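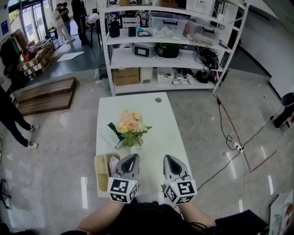
Keerthana Shetty wants it said first that whoever takes this job will spend more time wiping and re-seating things than driving them, and please put that in the ad so we stop getting people who quit in week two. So, it's in the ad.

Gripper bench technician, part time, Loltaton site
Posted November 2021

We need one person, maybe two, to look after the hand-held gripper pairs at our Stemora tabletop cell. Left and right unit, marker cube on each, indicator light on each cube, one table, one operator. Small stuff on the table, changes daily. You keep it all running.

What you'd be doing

Start of shift: light check on both cubes. Both green or nobody starts. Look over the marker faces, wipe with the dry cloth only. No alcohol, it lifts the print. A scuffed face gets swapped, not touched up with a pen (yes, somebody did).

Finger check. Open, close, open, close, feel for grit. If one side drags, take the housing off and clean the slide. Left unit and right unit screws go in seperate cups.

Cables. Most of our lost hours are cables. Route them behind the operator and off the walking side, check the strain relief, coil properly at end of day.

Calibration after any drop, any cube change, any table move. Takes some 47 minutes if the Mudaliar software behaves. Write it in the log. Even if it passed. Especially if you're not sure it passed.

Table reset between runs. Clear it, put the next set of objects out from the sheet, nothing glass near the edge please.

Minor repairs: pads, springs, connectors, the odd solder joint. Anything past that goes back to Previsen, you box it and fill in the form.

What we need from you

Steady hands and some patience. Soldering at hobby level is fine. You should be able to read a wiring sketch and tell us when its wrong. Robotics background nice, not needed. Bike mechanics, camera repair, sewing machine repair, all good. One of our best came from printers.

Comfortable on your feet, floor is hard. Closed shoes. Mind the tape lines.

Hours and pay

Mornings, start at 8. Twenty hours a week to begin, more in December when the second table goes in. Hourly, rate depends on experience, we'll tell you on the phone before you bother coming over. Paid trial shift, you'll strip and rebuild one gripper with someone next to you. No trick to it. Ask questions, we like questions.

Training is 2 weeks, paid at full rate. There's a manual, 82 pages, parts of it out of date. Fixing those pages is also the job.

To apply

Short note to Keerthana Shetty at the Loltaton front desk or through the form on this page. Tell us the last thing you took apart and wether it went back together. Resume optional. No cover letters please.

Open until filled. Bring your own reading glasses if you use them, the cube screws are tiny.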